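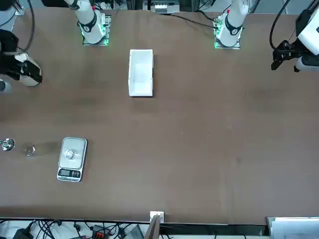

Two-armed weighing cell stacks a second nut on top of the first and then leans on it

Our weighing cell has developed a habit of putting a metal nut down on top of a metal nut that is already there, and then pushing. It ran well enough from April until a couple of weeks ago, and the log says 2,611 placements, most of them dull. The job could hardly be simpler. The right arm takes a part from the row at the left of the table, sets it on the kitchen scale, waits for the reading, then moves it to the white tray. The left arm is meant to take over the tray work one day and for now mostly hangs about over the bare half of the table, drawing power. What happens is this: the part goes on the scale, the reading comes back as zero, the script decides the place failed, and it goes back for another part. That one comes down on the first with a crunch, the right arm carries on pressing for a moment, and only then do we get a protective stop. Afterwards the green lights on both mounting plates are still on, which I find a bit smug of them.

Things I have tried: new batteries in the scale, recalibrating the scale with a 100 g weight, slowing the approach, replacing the gripper fingers, and asking a colleague to watch it (it behaved perfectly until he went for a sandwich). The reading comes from a camera looking at the display, and I have saved the pictures. They really do say zero. So the camera is reading properly and the scale is lying.

It never does it during a continuous run. It seems to need a break first, usually because someone has opened the guard door or is arguing with me about something. Cell software is Gillar, grippers came through Dwivedi, and the scale came from the kitchen shop in Jistulcombe. I would like to fix it before it bends something I have to fill in a form for.

Remo Strebel
Posted 2024-11-14

tolen_bench

It's a kitchen scale. Get a proper one with a data cable and you won't need to point a camera at it. We had the same sort of thing and it was always rubbish. Also check your payload setting, if the arm thinks the gripper weighs less than it does you get random stops.

Reply from Remo Strebel: Payload is fine, I checked it twice. Proper scale is on the wish list, below a chair that goes up and down. The stop itself isn't random either, it stops because it is squashing something.

Hadiza Jibrin

I think the scale is going to sleep and your script is waking it up at the worst possible moment.

Most kitchen scales switch themselves off after a few minutes of nothing much happening. The ones I've had in a cell gave up after four. When they come back on, they take whatever is sitting on the platform as zero. That's perfectly sensible if it's a mixing bowl. If it's your nut, the nut now weighs nothing, the script sees an empty scale, and off the arm goes to fetch its friend.

So my first question would be what the script does when the display is blank. If somebody long ago added a step where a gripper finger pokes the power button and tries again, there's your fault. It would also explain why it only happens after a break, and why the saved pictures show a real zero. Have a look at the picture just before the zero one, if you keep it. I'd expect a dead display.

How to check it without hurting anything: put the cell in manual, jog both arms well clear, put a nut on the scale by hand and leave it until the scale turns itself off. Switch it on again with your own finger. If it says zero, lift the nut off. You should get a minus sign and the weight of the nut. The minus sign is the giveaway, and your display reader may well be throwing it away, because mine did.

Then the fixes, and please do them in this order.

Sort out the pressing before you sort out the scale. At the moment the only thing protecting the scale, the fingers and the wrist is a protective stop that arrives late. Put a force limit on the last bit of the downward move, low enough that touching something early ends the move and raises a fault. Test it with a block of foam on the platform before you try metal. Turn the speed down while you do it and keep everyone outside the guard.

Next, take out the automatic retry. A zero after a placement should stop the cell and call a person. I know this is annoying at ten to five. A retry is fine when you know the part was dropped or never picked up, but here the script is guessing, and it guesses with an arm.

After that, do the waking up with the platform empty. Before every pick, look at the display. If it's blank, wake the scale, wait for a steady zero, and only then go and get a part. If it shows anything except zero at that point, including a minus number, stop.

Last, if the scale lets you turn auto-off off, do that as well. Don't rely on it alone. Some forget the setting when the batteries are changed, and you've just changed yours.

One more thing after a stop like this: don't clear it and press resume. The script still believes it has a place to finish. Jog straight up, open the gripper, take both parts off by hand and restart from the top.

Marl

Could be magnetised parts? We had washers that stuck to the finger and came back up with it, so the scale said zero quite correctly. Dab of something non-magnetic on the fingertips sorted it. Probably not your problem if the first one is still sitting there though.

Reply from Remo Strebel: It is still sitting there, looking innocent. Good to know about the washers all the same.

Reply from Remo Strebel: Hadiza, the picture before the zero is blank. So is the one before that. There is a step called wake_scale_tmp, it pokes the button, and it has my initials on it. I did your test by hand and got the minus sign straight away. Our reader does indeed drop it. The retry is out, and the force limit goes in tomorrow with the foam.

Reply from Hadiza Jibrin: Check the scale against your weight again once it's all in. It's been leaned on a fair bit.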